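餐桌换白色桌面,浅色木地板要不要跟着重做
装修改造 > 客厅餐厅
2019年7月

楼主 半截粉笔
房子住了8年,餐厅地面是原来的浅色实木地板,没动过。旧餐桌是深胡桃色,桌腿松了,修过一次又松。家里想换一张哑光白的,已经去Bramwell那边看过两回,看中Keltodier的一款,四方腿,桌面边缘是直角,没有倒圆。
现在纠结两件事。一是哑光白桌面到底耐不耐脏,二是地板偏蜜色,放白桌子会不会显得地板更黄。家里有人主张趁这个机会把地板打磨重新上油,我觉得没必要。
白色台面,第一张和第三张里能看到浅色木地板。

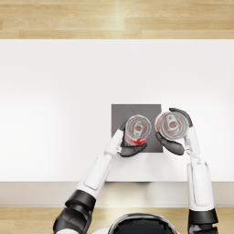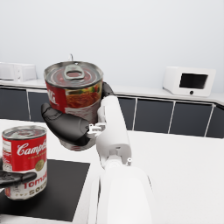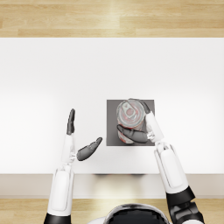
2楼 Keith Pickering
先回答耐脏的问题。哑光白怕的主要是油和色素,灰倒还好。酱油、咖喱、红茶,滴上去当场擦没有事,放一晚上就看桌面是什么做的了。买之前一定问清楚是烤漆、三聚氰胺还是岩板,店员说“环保材质”等于没说。
地板那个我站楼主这边。能不磨就不磨,实木地板能打磨的次数有限,你这个才8年,留着以后用。

3楼 半截粉笔
谢谢。店里说是烤漆,板材是中纤板。岩板的也有,贵不少,而且太重,我们家那个餐厅偶尔要把桌子推到墙边,搬不动。

4楼 南窗晒被
烤漆我家有一张,说说缺点。
碗底没上釉的那一圈会在桌上留灰色的道子,看着像划痕,其实多半是陶土蹭上去的,用湿海绵加一点小苏打能擦掉。罐头、铁锅、铸铁壶底也会留道子,这种有的擦得掉有的擦不掉。后来我们吃饭都垫餐垫,深灰色的,耐看。
另外哑光漆千万别用魔术擦。擦完那一块会发亮,侧着看特别明显,我家靠窗那头现在就有巴掌大一块亮的。

5楼 Liam Mottram
不同意4楼关于魔术擦的说法。要看牌子也要看力气。我家白柜门用了几年都是轻轻带过,没有发亮。发亮通常是来回使劲蹭同一个点。

6楼 南窗晒被
柜门和桌面不一样。柜门一年擦几次,桌面一天擦几次。你说的轻轻带过我也试过,带不掉咖喱。

7楼 Liam Mottram
咖喱本来就不该指望魔术擦。酒精棉片先试一个角落,没掉漆再擦。

8楼 老墙皮
酒精擦烤漆,胆子够大的。聚氨酯漆固化好了还行,便宜的硝基漆一擦就花。楼主别听,先用中性洗洁精,温水,软布敷十分钟再说。姜黄的颜色见光会褪,桌子要是靠窗,晒几天常常自己就淡了。

9楼 Liam Mottram
我写了先试一个角落。

10楼 半截粉笔
两位先别吵。咖喱我家吃得少,番茄酱多,小孩吃意面能甩到椅背上。番茄酱怎么样?

11楼 南窗晒被
番茄酱没问题,干了也能敷下来。怕的是辣油,油带着红色往接缝里走。你那款边是直角的话看一下封边,正面和侧面是一整层漆还是拼的。拼的那种一年以后缝里就是一条黄线。

12楼 Keith Pickering
直角边还有一个问题,磕一下就掉漆,掉了露出里面的板,吸水以后会鼓。家里有小孩的话我更愿意选倒了圆角的。好看是直角好看。

13楼 鱼缸旁边那把椅子
说说颜色吧,楼里好像都在说怎么擦。
浅木地板配白桌子,地板显不显黄,灯的影响比桌子大。我家原来餐厅吊灯是2700K的,晚上整个地面发橙,白桌子也跟着变奶油色。换成4000K以后地板颜色正常了,桌子也白了,但吃饭的气氛差一点,菜看着没那么香。最后用的3500K,折中。
楼主先借一个灯泡换上去看一晚,比打磨地板省钱得多。
还有,白也分冷白暖白。冷白那种发一点点蓝,放在蜜色地板上两边都往极端走,地板更黄,桌子更蓝。要色板回家,平放在地板上,早中晚各看一次。竖着靠墙看不准。

14楼 半截粉笔
这个有用。我们家吊灯就是黄光。色板我去问问能不能借。

15楼 老墙皮
色板一般都能借,押点钱。要是店里不肯,让他切一块废料给你,背面有没有刷漆也能顺便看看。背面不封的中纤板在南方梅雨天会翘,桌面面积越大越明显。

16楼 西厢房东
我跟前面的意见相反,我觉得该磨就磨。
我家地板跟楼主的情况差不多,浅色,漆面,旧桌子一挪开,底下那一块颜色和外面完全不一样,像贴了块补丁。旧桌子尺寸比新的大,盖都盖不住。那时候新桌子已经到家了,又要搬出去,来回折腾,灰尘弄得满屋。要磨就在新家具进门之前磨。
我用的Buritz的硬蜡油,自己刷的,餐厅面积小,材料花了331。颜色选的带一点白的那种,刷完黄气压下去不少。

17楼 Keith Pickering
你自己磨的还是请人磨的?331应该没算机器吧。

18楼 西厢房东
没算。机器是跟邻居借的,砂纸也是他剩的。请人的话要另外算,我问过一家,嫌面积小不愿意来。

19楼 Keith Pickering
那这个数给楼主参考意义不大。而且楼主的地板是漆面,漆面改上油,老漆要磨得干干净净,有一点没磨掉的地方油就吃不进去,干了一块深一块浅。板缝和墙角最容易留漆,租来的大机器够不着,要用手持的一点一点来。没干过这活的人低估的就是墙角。

20楼 西厢房东
墙角确实费劲,我承认。可那个色差不处理也难看。

21楼 鱼缸旁边那把椅子
色差晒一晒会追上来的。浅色木头见光变深,盖着的地方露出来以后,几个月就看不太出了。地毯底下那块也是这样。急什么。

22楼 西厢房东
朝北的餐厅晒什么。

23楼 半截粉笔
我家餐厅朝东,上午有光。刚才把旧桌子挪开看了,有色差,比我想的轻,倒是椅子腿的位置磨得发毛,四条腿来回拖的印子。这个光靠晒肯定没用。

24楼 南窗晒被
椅子腿的印子可以局部补。漆面用同光泽的修补漆,先拿细砂纸顺着木纹轻轻打一下,别横着打。补完别马上放椅子。毛毡垫买厚的,背胶那种夏天会滑,胶往外溢,粘一圈黑。用钉的。

25楼 老墙皮
钉的也会掉,掉了钉子头直接刮地板,比没有垫子还糟。我用套的,硅胶套里面带毡。难看一点。

26楼 Liam Mottram
套的积灰和头发,养猫的别用。

27楼 半截粉笔
没猫。
顺便问价格,Keltodier那张店里报1,515,含送货,不含安装,没说能不能再谈。有人买过吗?

28楼 西厢房东
我买的是Dresora的,结构差不多,也是四方腿。安装自己来就行,四个角各一块铁件,要点是先不要把螺丝拧死,都带上以后翻过来站稳,再回头挨个拧紧。拧死了再翻,腿会歪一点点,桌子一直晃。

29楼 Keith Pickering
翻的时候两个人,别在桌面底下垫瓦楞纸板,哑光漆压着纸板拖一下就是一道印。垫旧被子。
价格我觉得还行,中纤板烤漆,看漆厚不厚了。你去店里侧着光看桌面,能看到像橘子皮一样的细小起伏,说明喷得一般。

30楼 老墙皮
橘皮哑光上不容易看出来的。不如闻。把抽屉或者柜子那种封闭的打开闻一下,同一个厂出的漆都一样。桌子摊在展厅里早散完味了。

31楼 半截粉笔
这款没有抽屉。

32楼 老墙皮
那就闻他家餐边柜。

33楼 鱼缸旁边那把椅子
尺寸说一句。白桌子看着比深色的大,空间小的话可以买小一号,视觉上不吃亏。椅子拉出来以后后面还得能走人,留出来的地方用胶带在地上贴一圈,家里人绕着走几天就知道了。我家当初没贴,现在从厨房端汤出来要侧着身子。

34楼 Liam Mottram
贴胶带贴美纹纸,别用透明胶,撕的时候带漆。

35楼 半截粉笔
胶带贴了,坐最里面的人出来确实要让一让,不过旧桌子也这样,习惯了。
灯泡换了4000K看了一晚,地板没那么黄了,这点13楼说得对。家里嫌太亮,准备再换3500K的。
地板先不磨,椅子腿那几处局部补。修补漆买了两种光泽,在门后面不起眼的地方试,半哑的接近一些。
色板店里肯借,押金退。借来的有冷白和暖白,放在地上看,暖白顺眼,可惜暖白要订货,店员说等9周。

36楼 西厢房东
9周也太久了。先问清楚到时候不来能不能退定金,写在单子上。

37楼 南窗晒被
等吧,冷白你会看一年别扭一年的。旧桌子腿松,拿木工胶加牙签塞进螺丝孔里,干透了重新拧,撑两个月够了。

38楼 半截粉笔
牙签塞过了,就是那次修的,后来又松的。这回换成小木销试试。

39楼 老墙皮
木销先把孔扩圆再打,胶少抹一点,多了挤出来蹭地板上。打进去放一晚再钻新孔,钻头比螺丝细一号。

40楼 半截粉笔
好,钻头家里有,周末弄。暖白的那张我明天去交定金,退款的条件让他写上。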